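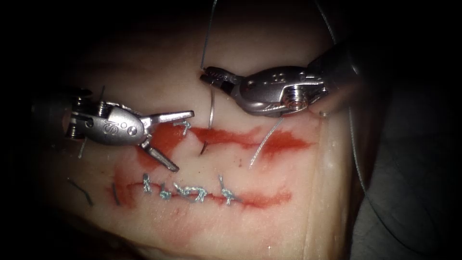

縫合練習用パッドと2本の手術用ロボット器具

ラマーネス競技大会(Lamarness Games) よくある質問

最終更新:2021年8月16日

このページでは、ラマーネス競技大会の参加資格、競技、日程、会場、観戦、医事などについて、事務局に多く寄せられる質問をまとめています。選手団の代表者の方は、各団体に配布している参加要項もあわせてご確認ください。本ページと参加要項の内容が異なる場合は、参加要項が優先します。

大会について

ラマーネス競技大会とはどのような大会ですか。

内海沿岸の島と港町の代表が参加する総合競技大会です。国の代表ではなく、自治体または島を単位とする選手団が参加します。陸上、水泳、ボート競技などの共通種目に加え、開催地が選ぶ地域種目を実施します。

何年ごとに開催されますか。

3年ごとです。開催年の途中で災害などにより実施できなくなった場合は翌年に延期し、その次の大会は延期後の開催年から数えて3年後になります。過去に延期は一度あり、以後の周期はこの規則に沿ってずれています。

次の大会はどこで開かれますか。

ストヴラ(Stovura)です。開会式と陸上競技はストヴラ市営競技場、水泳は港の北側にある屋外プール、ボート競技は湾内の特設コースで行います。一部の球技は対岸のフィヴェル(Fivell)で実施します。

なぜ一部の競技だけフィヴェルで行うのですか。

ストヴラには規定の天井高を満たす屋内体育館が1館しかなく、バレーボールとハンドボールの日程が重なるためです。ハンドボールは全試合をフィヴェルで行い、バレーボールは予選の一部をフィヴェル、準決勝以降をストヴラで行います。

参加する選手団の数を教えてください。

次回大会には41の選手団が参加を申し込んでいます。参加費の納入をもって確定となるため、最終的な一覧は1月に公表します。

大会の公用語は何ですか。

競技規則と公式記録は英語で作成します。日本語を含むその他の言語のページは参考訳です。訳文に疑義がある場合は英語版をご覧ください。

参加資格について

誰が選手として出場できますか。

次のいずれかに該当する方です。

・選手団を派遣する島または自治体で生まれた方
・申込締切日の時点で、その島または自治体に12か月以上続けて居住している方
・父母または祖父母のいずれかがその島または自治体の出身である方

プロ選手も出場できます。ただしサッカーについては、出場登録の際に所属クラブの同意書が必要です。

進学や就職で島を離れています。出場できますか。

出生地または家族の出身地による資格があれば、現在の住所は問いません。居住のみで資格を得ていた方が転出した場合、転出日から12か月間は資格が続きます。兵役、入院、船員としての乗船期間は、転出とはみなしません。

二つの選手団の資格を満たしています。両方から出場できますか。

できません。一つの大会では一つの選手団にのみ登録できます。前回と異なる選手団から出場する場合は、変更届を提出してください。変更は一度に限り自由ですが、二度目以降は資格審査部の承認が必要です。

年齢の制限はありますか。

競技ごとに異なります。陸上と水泳は開会式当日に満13歳以上、ボート競技とウエイトリフティングは満16歳以上です。上限はありません。18歳未満の選手には保護者の同意書と、選手団ごとに1名以上の未成年者担当役員が必要です。

資格審査の結果に異議がある場合はどうすればよいですか。

通知を受け取った日から7日以内に、選手団の代表者が書面で申し立ててください。選手本人からの申し立ては受け付けていません。審査には通常2週間かかります。次回大会の資格審査は、ベンツェ・バルタ(Bence Barta)が部長を務める資格審査部が担当します。

競技について

何種目が実施されますか。

次回大会では13競技を実施します。内訳は共通種目が10競技、地域種目が3競技です。

共通種目は、陸上、水泳、ボート、セーリング、サッカー、バレーボール、ハンドボール、卓球、柔道、ウエイトリフティングです。

地域種目とは何ですか。

開催地が選ぶ競技です。ストヴラ大会では、六人漕ぎの木造艇競漕、綱引き、港内遠泳を実施します。地域種目のメダルも、共通種目と同じようにメダル集計に含めます。

地域種目は次の大会でも行われますか。

決まっていません。地域種目は開催地ごとに選び直します。木造艇競漕は前回に続いての実施ですが、艇の規格は前回と異なります。前回の艇をそのまま使うことはできませんのでご注意ください。

木造艇は選手団が用意するのですか。

いいえ。組織委員会が同じ型の艇を用意し、抽選で割り当てます。櫂は持ち込みができますが、競技前日の検査で長さと重さの測定を受けてください。検査を通らなかった櫂は使用できず、組織委員会の櫂を借りることになります。

団体競技の組み合わせはどのように決まりますか。

前回大会の順位によるシード4チームを別々の組に置き、残りを抽選で振り分けます。同じ島から複数の自治体が参加している場合でも、組を分ける配慮はしません。前回不参加のチームはシードの対象外です。

参加チームが少ない種目はどうなりますか。

個人種目では4選手団以上、団体種目では5選手団以上の申し込みがあることを実施の条件としています。条件に満たない場合、その種目は中止します。申し込みが条件をちょうど満たし、その後に棄権が出た場合は実施しますが、銅メダルは授与しません。

大会記録はどこで確認できますか。

記録のページに、第1回からの陸上、水泳、ボートの記録を掲載しています。初期の大会の陸上記録は手動計時です。電子計時の記録とは別の表に分けてあり、両者の間で更新の判定は行いません。第2回大会のボート競技は、コースの全長が規定と異なっていたことが後に確認されたため、順位のみを掲載しています。

メダル集計はどのように順位を付けますか。

金メダルの数、銀メダルの数、銅メダルの数の順に比較します。すべて同数の場合は同順位とし、選手団名のアルファベット順に並べます。人口比による集計を望む声もいただきますが、公式には行っていません。

日程と会場について

大会は何日間ですか。

開会式から閉会式まで9日間です。サッカーとハンドボールの予選は、開会式の前日に始まります。

悪天候でボート競技ができない場合はどうなりますか。

湾内の風速が基準を超えた場合、その日の競技は順延します。予備日は2日間です。予備日を使っても決勝ができないときは、準決勝の記録で順位を決めます。準決勝も終わっていない場合、その種目は不成立となり、メダルは授与しません。セーリングは競技規則が別にあり、成立したレース数によって扱いが変わります。

会場間の移動手段はありますか。

ストヴラとフィヴェルの間は連絡船で37分です。大会期間中は臨時便を運航します。選手と役員は資格認定証の提示で無料、観客は通常運賃です。最終便の後に試合が終わった場合、選手団には帰りの船を手配しますが、観客向けの追加便はありません。

選手の宿泊先はどこですか。

選手村は設けません。ストヴラ市内の学校寮と宿泊施設を、選手団ごとに割り当てます。ハンドボールの選手はフィヴェルの宿舎を利用してください。部屋割りは各選手団に任せますが、未成年の選手と成人の選手を同室にすることはできません。

観戦について

入場券は必要ですか。

開会式、閉会式、サッカーの決勝、水泳の決勝種目のみ必要です。それ以外は無料で、会場の定員に達した時点で入場を締め切ります。ボート競技は岸壁から自由に観戦できますが、白線の内側には入らないでください。

入場券の払い戻しはできますか。

競技が中止になった場合に限り、手数料を含めて全額を払い戻します。順延の場合、入場券は順延後の日程でそのまま有効です。順延日に来場できない方への払い戻しは、元の競技日の翌日までにお申し出ください。

車いすで観戦できますか。

市営競技場、屋外プール、フィヴェルの体育館に専用席があります。席数に限りがあるため、事前に予約をお願いします。介助の方1名は隣の席を無料で利用できます。岸壁の観戦区域は一部が石畳で、勾配もあります。平らな区域をご希望の方は案内所でお尋ねください。

写真や動画を撮影してもよいですか。

個人で楽しむための撮影はできます。フラッシュは、卓球、柔道、ウエイトリフティングの会場では禁止です。ドローンはすべての会場とその上空で使用できません。報道目的の撮影には取材許可が必要です。

テレビやインターネットでの中継はありますか。

開会式、閉会式と各日の主な決勝を、大会のウェブサイトで配信します。予選の配信は競技場の1面のみで、音声解説はありません。録画は大会終了後も半年間公開します。

医事とアンチ・ドーピングについて

会場に医師はいますか。

すべての競技会場に救護所があり、競技時間中は医師または看護師が待機します。柔道とサッカーの会場には必ず医師を置きます。屋外プールと港内遠泳には、別に水上の救助担当が付きます。

競技中に出血した場合、競技を続けられますか。

止血し、傷口を覆ったうえで、医師が認めれば続けられます。血液の付いたユニフォームは交換してください。番号の異なる予備のユニフォームを着る場合は、審判への届け出が必要です。柔道では、同じ箇所の処置回数に上限があります。

けがの治療費は誰が負担しますか。

救護所での処置は無料です。病院での治療費は、選手団が加入する保険で支払っていただきます。保険への加入は参加の条件で、加入証明書の提出がない選手団には資格認定証を発行しません。

ドーピング検査はありますか。

あります。決勝の上位入賞者と、無作為に選ばれた選手が対象です。治療のために禁止物質を使用している方は、開会式の30日前までに使用の申請をしてください。締切後に急な病気やけがで使用した場合は、処置をした医師の診断書を添えて、できるだけ早く届け出てください。

申し込みと手続きについて

個人で申し込むことはできますか。

できません。出場の申し込みはすべて選手団を通じて行います。お住まいの地域の窓口が分からない場合は、選手団一覧のページで連絡先をお調べください。

登録後に選手を変更できますか。

最終登録の締切までは、理由を問わず変更できます。締切後は、けがまたは病気の場合に限り、診断書の提出により同じ競技の補欠選手と交代できます。補欠として登録していない方を新たに加えることはできません。

資格認定証を紛失しました。

ストヴラ市営競技場の認定証窓口で再発行します。顔写真付きの身分証明書をお持ちください。2回目以降の再発行は有料です。フィヴェルの窓口では当日限りの仮証を発行しますが、連絡船の無料乗船には使えません。

審判や役員として参加するにはどうすればよいですか。

審判は各競技の連盟を通じて募集します。大会役員の募集は1月に始まります。参加資格のような出身地の条件はありません。ただし、自分の家族が出場する試合の審判を務めることはできません。

タイシェイラ杯とは何ですか。

地域種目で最も多くのメダルを得た選手団に贈る持ち回りの杯です。第1回大会の漕艇競技を運営したタイシェイラ(Teixeira)造船所が寄贈しました。受賞した選手団は次の大会の開会式で返還します。メダルの数が同じ場合は、木造艇競漕の順位が上の選手団に贈ります。

お問い合わせ

このページにない質問はどこに問い合わせればよいですか。

ウェブサイトの問い合わせフォームをご利用ください。回答には5営業日ほどかかります。選手団の代表者からの問い合わせは、選手団担当のユ・イェソ(Ye-seo Yoo)が受け付けます。件名に選手団名と競技名を記入してください。電話での個別の資格判定は行っていません。

関連ページ
参加要項/競技日程/選手団一覧/大会記録/会場への行き方/報道関係の方へ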